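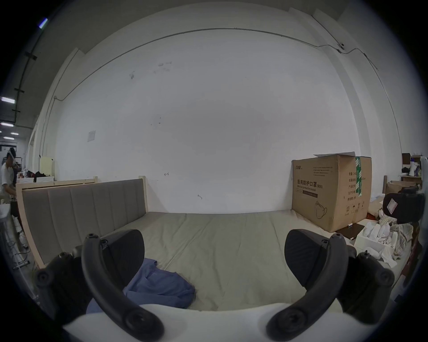

Overnight Temperature and Carbon Dioxide in Student Bedrooms at Okthorpe Hall

Course project report, Building Services, second year

1. Background

Okthorpe Hall was converted to student housing with sealed double glazing and a trickle vent above each window. Residents have complained of stuffy air in the mornings. The housing office at Sturberg asked whether the vents supply enough outdoor air when the door and window are shut. This report covers measurements made in May in 4 bedrooms on the same corridor.

2. Method

Each room had one logger, placed on a shelf at pillow height and at least one meter from the bed. The loggers recorded temperature, relative humidity and CO2 every five minutes. They were set side by side in an empty lab overnight before use, and the offset of each unit was subtracted from its readings.

Occupants kept the door and window closed from 11 p.m. to 7 a.m. The vent was open on half of the nights and taped over on the rest. All rooms had one sleeper. Nights on which the occupant reported opening the door for more than a few minutes were removed from the set, leaving 3123 readings with the vent open and 2993 with it taped.

3. Results

With the vent taped, CO2 rose steadily after 11 p.m. and was still rising at 7 a.m. in every room. With the vent open, the curve flattened before morning in three rooms. The fourth, Room 106, behaved almost the same in both conditions.

Temperature changed little between conditions. Relative humidity followed CO2 closely, as expected with the sleeper as the main source of both.

The vent in Room 106 was inspected after the last night. The outer grille had been painted over and the slot behind it was partly filled with sealant. The Seyoum vent schedule, which lists the units fitted during the conversion, shows the same model for all rooms on the corridor.

4. Sources of error

Wind speed was taken from the Gandska weather station, which stands on open ground and probably reads higher than the conditions at the facade. Leakage under the doors was not measured. The door in Room 106 has a brush strip and the others do not, so part of the difference between rooms may come from the door.

5. Recommendations

The vent in Room 106 should be cleared and the measurements repeated with the brush strip in place. Grilles on the rest of the facade should be checked for paint. A tracer gas decay test in one room would give an air change rate directly and would take one afternoon.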